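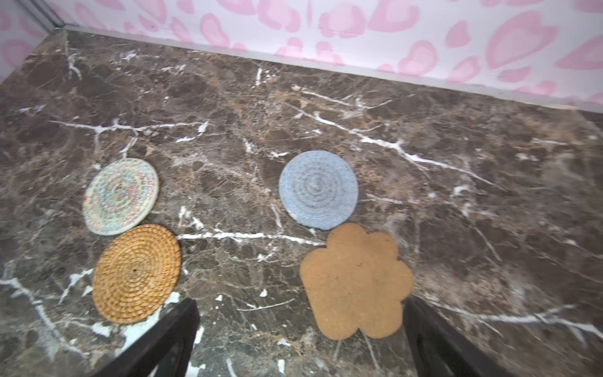 What is a film review for?

A film review helps readers decide whether a film deserves their time, and it sets down a reasoned judgement that others can test against their own viewing.

Chapter 6
Writing the Short Film Review

In this chapter you will learn how a published review is put together, how a plot summary differs from a judgement, and how to support an opinion with evidence from the film. You will also plan and draft a review of your own. The work builds on the note-taking exercises in Chapter 5, and you should have your viewing journal with you.

6.1 The review and the essay

Students who have written essays on film often find the review harder than they expect. An essay assumes that the reader has seen the film and wishes to think further about it. A review is usually read beforehand, by a person who knows little more than the title and perhaps the name of a leading actor. The reviewer must therefore supply enough of the story to make the discussion clear while leaving the later events for the audience to discover.

Length is a second difference. An essay at this level may run to 3,000 words. The reviews studied in this chapter are much shorter, and the shortest, a notice of the animated feature Wakumau, runs to 94 words. In a piece of that size every sentence has to carry some part of the argument. A sentence that only repeats the publicity material should be removed.

6.2 Summary and judgement

Consider two sentences from a student review of the drama Vedcombe:

"The film follows a ferry pilot who returns to her home town after her father's death."

"The early scenes on the ferry are patient and well observed, but the film loses its nerve once the family gathers on shore."

The first sentence is summary. Any two viewers would agree on it. The second is judgement, and a viewer might fairly dispute it. It also tells the reader which part of the film the writer has in mind, so the claim can be checked. A review needs both kinds of sentence. In early drafts the summary tends to take up most of the space, with the judgement held back for a final line. Experienced reviewers let their view show from the opening, often through the choice of a single adjective or verb.

6.3 Supporting an opinion

Words such as "gripping", "boring" and "beautiful" report a response without explaining it. When you use one, ask what in the film produced that response. The cause may lie in the performances, the editing, the colour, the music or the dialogue. In discussing the thriller Ondix, for example, it would be more useful to note that the chase is cut so quickly that the two cars cannot be told apart than to call the scene confusing.

A reviewer should also judge a film by what it sets out to do. A modest comedy is not a failure because it lacks the scale of a war epic. This principle does not require leniency. If the comedy is seldom funny, the review should say so and give an instance.

6.4 Fairness and disclosure

A reviewer who has worked on a film, or who has a close connection with its makers, should decline to review it or should state the connection plainly. The film should be watched to the end. Names, dates and running times should be checked against a reliable source before the review is handed in.

Key terms

Notice: a very short review, often a single paragraph.
Premise: the situation from which the story begins.
Spoiler: a detail whose disclosure lessens a later surprise.
Tone: the attitude a film or a review takes toward its subject.

Before you read on

Turn to the review of Fodor on page 194. Mark each sentence as summary, judgement or a mixture of the two, and compare your markings with those of a classmate. Keep your copy, as it will be needed for the drafting exercise in section 6.5.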